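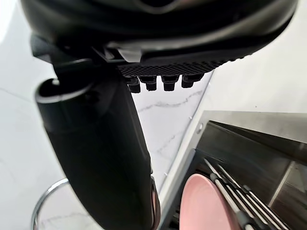
Remodia council votes to keep its noon siren, minus the noon

The town of Remodia will go on sounding its siren every day, the council decided this month, but it will now do so at 12:20 p.m., a time that pleased no one in the room and was therefore adopted without much further trouble.

The siren, which sits on the roof of the old Huamán feed store on Depot Street, has gone off at noon for longer than the town has kept proper minutes. It was put up to call in the fire crew. The fire crew has had pagers for decades, and then phones, and the siren has carried on as a sort of lunch bell for a town of 3,362 people, most of whom own a clock.

Trouble began in the spring, when the town had the motor serviced by Sakiteck, a repair firm from the next county. The siren came back in excellent health. It had been wheezing for years and residents had grown used to a noise like a cow with regrets. It now produces a full, clean wail that carries well past the reservoir and lasts 50 seconds.

A petition to silence it gathered 600 signatures. A second petition, to leave it exactly as it was, also gathered 600 signatures, and the town clerk's office confirmed that a fair number of residents had signed both. The council accepted the two documents and placed them in the same folder.

Public comment ran for 3 hours. Speakers in favor of silence mentioned napping babies, nervous dogs and the midday service at the chapel across the street, where the sermon has lately had to be built around the interruption. Speakers on the other side mentioned tradition, mostly, and one wanted it on record that the babies in his day had slept through it fine. Pristusetti, the bakery two doors down, submitted a letter saying it had no position but would like to be told in advance of any test.

The 12:20 compromise came late in the evening. It clears the chapel service, which lets out at a quarter past, and it falls after the elementary school's first lunch period. It also means the noon siren no longer tells anyone when it is noon. A motion to rename it "the midday siren" failed for lack of a second.

The wail will be cut to 20 seconds as well, once Sakiteck has been back to adjust the timer. The visit is expected to cost the town $600 – a little more than it paid to have the thing fixed in the first place.

The new schedule starts in June. Until then the siren will sound at noon as usual, at full length, and the council has asked residents not to call the fire station about it. The next regular meeting will take up leaf collection.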